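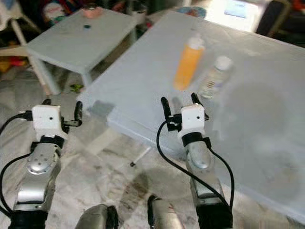
Wikmont makes hidden object games, the kind where a countess has been murdered and you can't look into it until you've found a teapot, a gecko and three keys in her greenhouse. Once a year, in May, the studio opens its doors in Rovholm and lets the customers walk through. The first stop was a talk on clutter. A big light gray table, we were told, is the hardest thing in the business to hide anything on. Lay a black cable across it and a child will spot it from the hallway. This explains why every mansion I have searched since I started playing these games has been furnished in dark walnut and lit by one candle.

The studio takes up two floors of the old Visser building, which used to make buttons and still says so over the door. I had pictured something gloomier, with a raven. It has carpet tiles and a very good coffee machine. About a third of my group had come in costume, which made the rest of us look like suspects.

After the clutter talk we went up to the object library. Wikmont keeps 900 objects ready to drop into a scene, all drawn from several angles, and they let us scroll through them on a large screen. I recognized the gecko. I recognized the gecko's other side, too, from a different game in which it was listed as a lizard and cost me two hints. Someone in my group asked whether the same violin had been in every game since the beginning. The answer was that it had been recolored.

Then came the part I had paid for: an hour with Lirnari 2, due out in the fall. If you missed the first Lirnari, you play a restorer of opera houses who inherits one from an aunt with enemies. The sequel moves the trouble to a spa town where the bathers have all lost their memories and, going by the first chapter, most of their luggage. We had 35 minutes at the machines, cut down from the hour on the schedule while somebody looked for the login.

What I saw is pretty. The pump room has proper depth to it, the water moves, and the map finally tells you which places have something left to do. The hint button refills faster on the middle setting. The skip button on puzzles is still there, and I still pressed it on the sliding tiles, looking straight ahead. Voice acting is a mixed bag. The doctor is fine. The hotel manager sounds as if he is reading his own ransom note, and may turn out to be.

My complaint is the word list. "Bow" was a hair ribbon, then the thing you shoot arrows with, then the front end of a toy boat, all in one bathhouse. I brought this up in the question session and got a laugh from the room and a smile from the stage, so I expect to be looking for a bow again in the fall. We also heard that the collector's edition will have a bonus chapter and 80 collectible seashells. I asked what they do. They are collected.

Lunch was a sandwich in the yard. The shop sells mugs, a puzzle of the first game's title screen, and a tote bag with a gecko printed inside it where you won't see it until you get home. I bought the bag.

If you're going next year: the bus from the Rovholm station stops across the road from Visser, the entrance is around the back, and the sign for it is small and partly behind a shrub. My group took ten minutes to find it.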